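Notes from the Sewing Room

Oct 11, 2022

Well, the bag swap is over and my dining table is a dining table again, at least until I start on the holiday aprons. Thank you to everybody who came out to the Meléndez Street hall at the end of September with your boxes and your leftover zippers and your very strong opinions about interfacing. We swapped 262 bags! I had told the hall we would need three tables and we ended up using the stage, the piano lid and the top of the coffee cart, and I still had people asking me where to put things.

A lot of you wrote in afterward to ask what I brought home, so I may as well confess. I went in swearing I would take one bag, a plain market tote to replace the one I left on the Tiltton bus last spring (still mad about it). I came home with six. The market tote is lovely, heavy canvas with a boxed bottom, and it stands up by itself while you load it, which my old one never did. The other five I have no excuse for. One of them is a bowling bag and I do not bowl.

What I really want to talk about this month is handles. I have been making bags for a long time, and if you brought me a hundred broken ones I bet most of them would have gone at the handle. The body of a bag hardly ever gives out. You get a little wear at the corners, maybe a seam pops if you carry cans, but the handle is where all the pulling happens and it's the part people rush because they're nearly done and it's late and they want to see it finished. I do this too. I have a drawer of bags with good bodies and bad handles that I keep promising to fix over the winter.

So, a few things I've learned, mostly by dropping groceries in parking lots.

Stitch the box and the X. I know it's boring. Sew a square where the strap meets the bag and then go corner to corner through the middle, and go over it twice. If your machine complains, put in a heavier needle and turn the hand wheel for the first few stitches. Mine is a Vusari from before they changed the foot pedal, and she will go through four layers of canvas if I talk to her nicely, but five is asking for trouble.

Carry the strap down the side of the bag if you have enough webbing. When it runs all the way down and under the bottom, the weight sits on the strap and the cloth just comes along for the ride. It eats up a lot of webbing, though. I bought a big roll at the Pluver outlet in September thinking it would last me until spring, and I'm already down to the cardboard on one side of it.

Think about who is going to carry it. My shoulder likes a wide soft strap and my hands like a narrow one with some roundness to it, and I've never found a single handle that suits both. For kids' bags I go shorter than you'd think, or else the bag drags along the sidewalk and you're patching the bottom by Halloween. For a beach bag I go longer, so it can be slung across when you've got a chair under one arm and a cooler under the other.

And please cut your two handles at the same time, side by side on the table. I once made a pair with a good inch of difference between them and gave the bag away as a present before I noticed. It hung like a broken picture frame. She still uses it, bless her, and I look away every time.

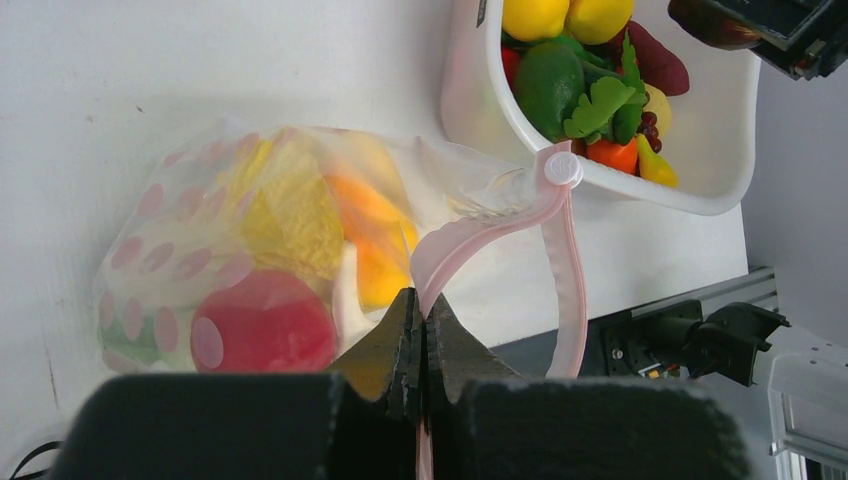 Plastic bags are a whole other animal, and I got more questions about them at the swap than anything else. People want something see-through for the pool or the craft supplies, and they're scared of sewing it. It isn't bad once you get going! Use a longer stitch, because every needle hole is there for good, and stick a bit of tape on the bottom of your presser foot if it drags. Clips hold the layers, never pins. I'm a sucker for a clear bag with some pattern on it, pink polka dots especially, and I like a pale pink plastic strap to go with them and a little round white snap cap. It looks cheerful, and you can still pretty much tell what's inside. If you're adding snaps to your own, practice on a scrap first and put a second layer behind the spot where the snap goes, or the plastic will stretch around the hole.

A couple of you asked whether you can put a fabric handle on a plastic bag. Sure you can. I like cotton webbing for it, with a patch of canvas on the inside where the stitching goes through, so the thread has something to bite into besides vinyl. Wipe the bag down and leave it open to air out before you fold it away, or the cotton gets a smell you will never get rid of. Ask me how I know. (It was a pool bag, and I left it in the trunk over a long weekend.)

Money news, since people always want to know. Between the coffee cart, the raffle and the pattern table we took in 1,380 dollars, and after the hall rental all of it goes to the thread-and-machines cupboard at the library. They're hoping to get a second serger, which would mean no more standing in line behind whoever is doing a full set of napkins. The raffle quilt went home with a lady who had bought exactly one ticket, and the whole room groaned and then clapped for her.

A few things got left behind at the hall. I have a pair of pinking shears with green tape on the handle, a travel mug, a baby sock, and somebody's entire finished tote with a half-eaten granola bar in it. I threw out the granola bar. The rest is in a box on my porch, so come by whenever, and if the dog barks just talk to him through the screen and he'll quit.

Next time I'd like to get into zippers, if I can work up the courage. Send me your worst zipper stories and any tricks you have for getting around a corner without a pucker — mine come out fine three times and then look terrible on the fourth, always on the side that shows. And if anyone has extra webbing in navy or tan, I'm happy to trade for it. I have a bowling bag I could offer you.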